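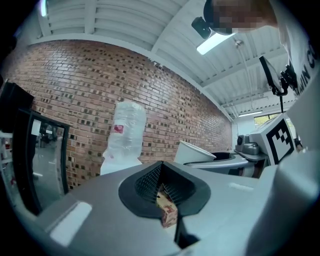

Last modified: April 2019

3.2 Materials and sites

Play sessions were observed at two community centers, one in Sonville and one in Wiltville. Both centers had kept a shared toy library for several years and lent sets to families between sessions. In total, 332 children attended at least once, and 157 of them came often enough to be included in the analysis of borrowing.

The toy libraries held 972 items when we began. Small building blocks were borrowed more than any other type. A single block in plain tan with red printing is shown in Figure 2. Puzzles came next, followed by board games, though the order was reversed in Wiltville during December, when the center ran a games month and many families took home a game for the holidays.

We sorted each item by size, number of pieces and the age given on the box. Where the box was missing – a common problem with older sets – we used the age written on the lending card. Items with neither were left out of the age comparison but kept in the totals.

Loans at the Sonville center were recorded with Phromma, a lending program already in use there. Wiltville used paper cards, which we copied into a spreadsheet at the end of each month. Loans of fewer than 3 days were treated as returns for exchange and were not counted. Renewals were joined to the first loan, so that a set kept for six weeks appears once in the tables.

Figure 2. Small rectangular block with red markings.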